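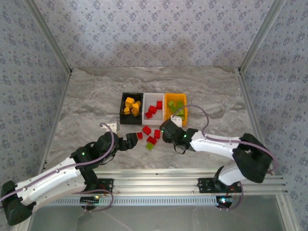

Charoen Yimyam thinks the playtest numbers are being read too kindly, and told me so before I had finished the first draft of this report. Of the 542 people who signed up for the March test of Arkach, 284 launched the game. His view is that a sign-up costs a player one click and tells us very little. I agree, and I've left the sign-up figure out of the totals below.

Progress report to Alero, second milestone
Prepared by Arvo Laaksonen, Matwood

Where we are

Of the 284 who played, 238 finished the opening chapter. That sounds healthy. The chapter takes less than an hour, though, and people who volunteer for an unfinished strategy game are more patient than people who buy one. I would not build a sales forecast on it, and I'd ask that the number not go into the store page text.

Online matches are playable. They drop less often than they did at the first milestone, but we changed the server and the matchmaking code in the same build, so I can't say which change deserves the credit. The team is sure it was the code. I'd like to see a test with only one of them changed.

The Riihimäki map is finished apart from sound. Players liked it more than the other two, although it was also the first one in the menu and many never tried the rest. We will shuffle the order next time.

What is late

Controller support. The milestone plan says "complete" and it is not. Menus work, unit selection is clumsy, and 13 bugs are open against it. Two of those block a player from leaving the pause screen. I was told in the winter that this was a short job.

The tutorial has been rewritten again. It's shorter. Whether it teaches anything better is unknown, as the testers got the old one.

Money

Spending is within the agreed budget. The part set aside for voice recording is untouched and we'd like to move half of it to testing. Charoen would move all of it. The trailer can wait until the controller work is done.

Next build goes to testers once the pause screen is fixed. Please send comments on the budget change before then.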